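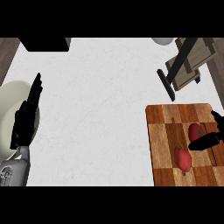 Kitchen counter task, simulated: left hand by the bowl, right gripper at the tomato on the checkered board.

Pre-Run Software Checklist -- Two-Arm Counter Tasks (Simulation)
Project: Flunus
Filled in by: Alfie Dunmore
Date: 10/11/24
Result: Pass with comments, two items open

Thank you to everyone who sent me notes on the last version of this list. I have tried to work most of them in, and if yours is missing please nudge me again -- I do want it to be useful to the people on the Brisadar side who are picking it up cold.

1. Scene loading

1.1 Scene file matches the task sheet. OK
1.2 All objects settled before the first control step. OK
Comment: I let it settle for 50 steps and then read back the object speeds. The old default of 20 was a bit stingy for round things, and a tomato that is still creeping along will make your grasp planner look much worse than it is.
1.3 Collision shapes loaded for the board, the bowl and both vegetables. OK, see comment
Comment: Please turn on the collision view for the board and look at it yourself. The small peg near the top of it needs its own shape, and so does the long narrow slot. When the board is wrapped in one simple box the slot gets filled in, and then a fingertip stops in places where it has no business stopping.

2. Perception

2.1 Pepper and tomato come back as two separate objects. OK
Comment: Two red things lying close together on a board with reddish squares is a fairly mean test for the color step, so I was pleased with this one. Run it from the stored seed first and then from a fresh seed.
2.2 Bowl position correct when the left hand is in front of it. OPEN
Comment: The estimate drifts while the black hand covers part of the bowl. Procházka has a change waiting that holds the last good position until the view clears, and I would like to see it merged before we sign this off.
2.3 Black bands at top and bottom of the view masked out before detection. OK

3. Planning

3.1 Both arms planned against each other as well as the counter. OK
3.2 Overhanging black object and wooden rack included as obstacles. OK
Comment: Easy to forget, as they sit off toward the back. Check the long black piece coming down from the rack too -- it reaches quite near the board.
3.3 Planner gives up cleanly when no path is found. OK
Comment: Up to 20 tries, then a plain message in the log. Much friendlier than the silent hang we used to have!

4. Control

4.1 Joint limits read from the robot file, with nothing typed in by hand. OK
4.2 Left hand and right gripper commands go to the correct arm. OK
Comment: Say it out loud as you test it. I swapped them once in January and lost a whole afternoon.
4.3 Grip force limit set for soft objects. OPEN
Comment: The value in the settings file and the value in the Polleck tool do not agree. I have left the lower one in place for now.
4.4 Stop command halts both arms. OK

5. Logging

5.1 Seed, software version and scene name saved with each run. OK
5.2 Replay gives the same final positions. OK
Comment: Tried on 7 runs, all matched.

Still to do: 2.2 (Procházka), 4.3 (me). Please write your comments under the item they belong to, however small, and leave the older ones where they are.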